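Speaker notes — "Kitchen Linens: Keep, Fold, Let Go"
Pekville home skills evening, 26 Oct 2020 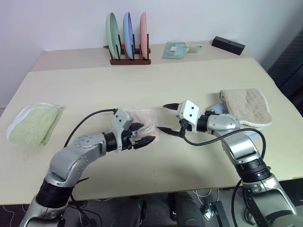

How many dish towels does a kitchen need?
Six in the drawer and three in the wash will see most households through a week, and you can stop feeling guilty about the rest.

(Pause here. People like to argue with the number, and I like to let them.)

Start with the towels. Mention the light green one with the white stitched edge, folded, on the left of the table. I do love a stitched edge — it gives you a line to fold to, and your stack comes out looking so much neater than you expected when you started, especially if you're folding at the end of a long day with the radio going.

Next, the pads and mitts. The beige quilted one with the fluffy white scalloped border is a good talking point. Ask who has one too pretty to use! Then say gently that quilting goes thin in the middle first, so pinch it between finger and thumb, and if you can feel your own finger through it, please don't trust it with a hot dish.

Small cloths after that. Light blue, pink, whatever you've got — these live in a basket at my house, never the drawer, where they slide to the back and stay until July. Tell the Otero story if there's time (the 66 napkins, all ironed).

Hand round the folding sheet. Anyone short a copy can pick one up at the Kemeys desk on the way out.

Last bit: clean old towels go in the bag by the door. Leave ten minutes for questions, and remember to give back the hall key.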